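Bring back the repair counter

My mum had the same toaster for most of my childhood, and it went to a bloke in the arcade twice to get a new element. His counter is now a phone case stall. I think councils should put counters like his back, and pay for them out of the rates.

In October our council collected hard rubbish over two weekends. I walked the length of Prarnlow Road before the trucks came and saw kettles, fans and heaters on nearly every nature strip. A good share would have needed a fuse, a cord or a clean.

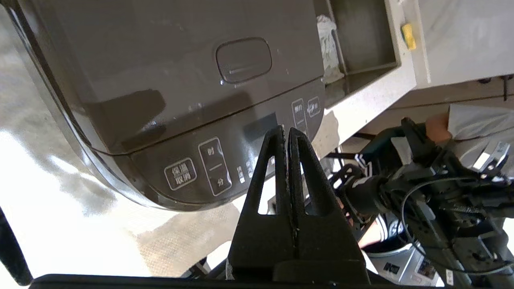

The usual objection is cost. A new kettle is $40 and an hour of a technician's time is closer to $100, so people bin the kettle. Fair enough, for the household. But the ratepayer then pays to cart it away and bury it, and that bill never shows up on the shelf price.

The other objection is safety. Mains appliances should be opened by someone licensed, and I agree. That is an argument for a staffed counter with a test bench. The old Gunine library annexe has sat locked for two years and would do the job.

Manufacturers need a push as well. Glued cases and odd-shaped screws should be the first things to go. Spare parts should be sold to anyone for ten years at a published price.

Loredana Leone, 2 November 2024

Contact | © Nirker Local Opinion | Back to top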